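Guest room trash bags: swap daily or only when full?

oriana_p
I change the bag at every turnover, even with one tissue in it. My sister says that's waste.
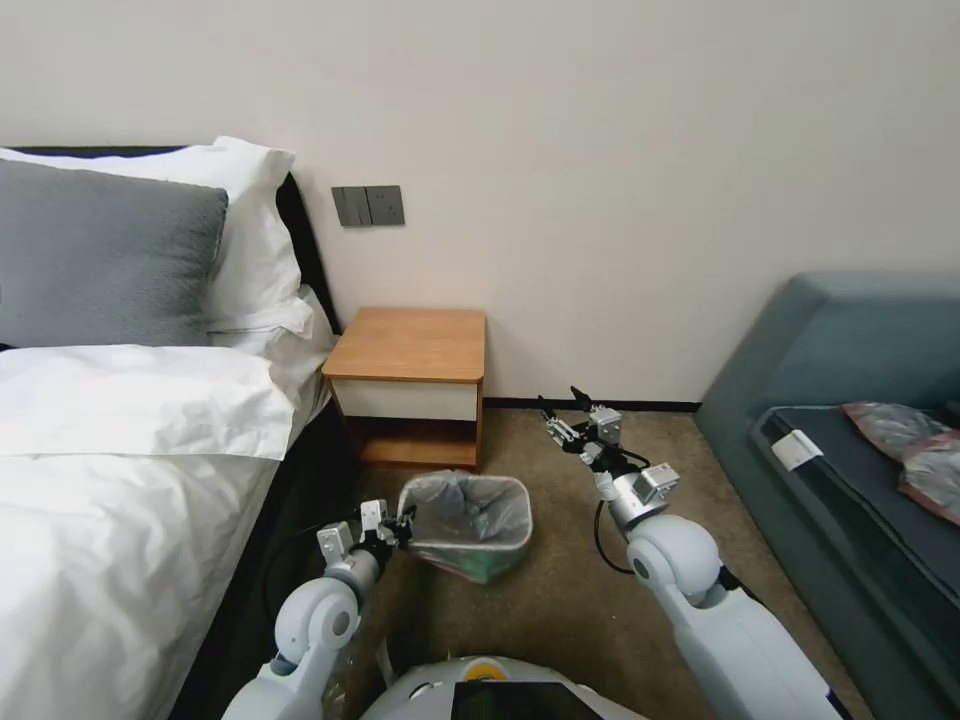 shokri12
Waste, I'd say. Bin size matters more than the schedule. A small one like that by the nightstand, with the bag folded over the rim, fills fast anyway.

NekStef
Disagree. New guest, new bag. We went through 103 at Rallis in February and I'd do it again.

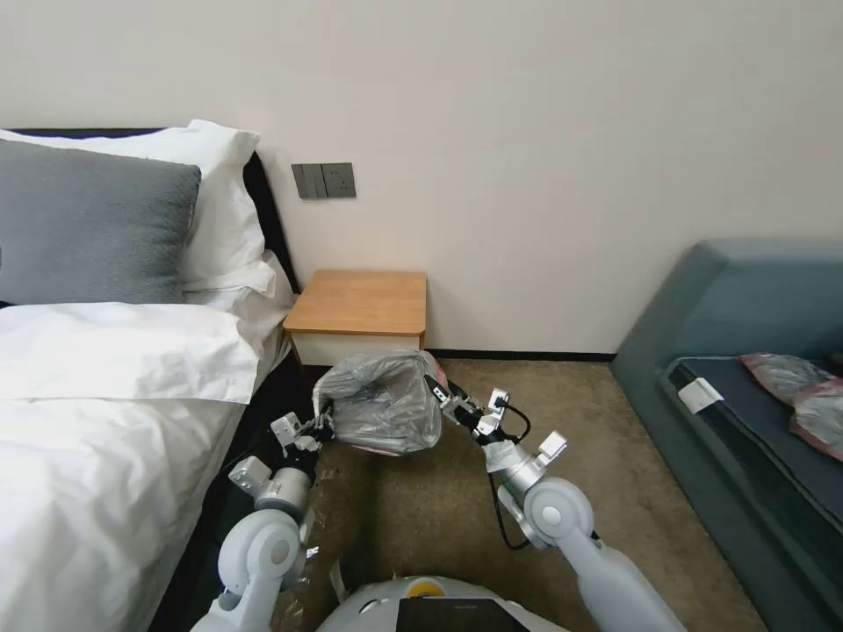
Also buy them a size up so they stay put.

shokri12
A size up just bunches at the bottom.
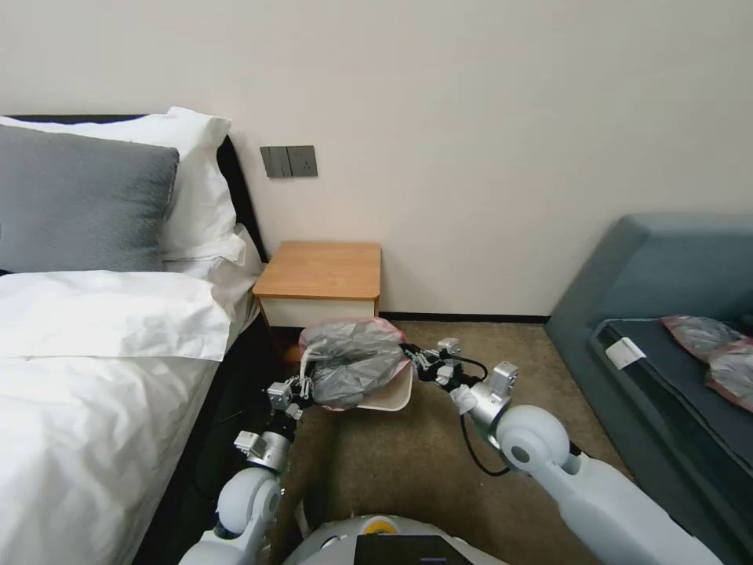

I'd sooner get the right fit and change it when it needs it.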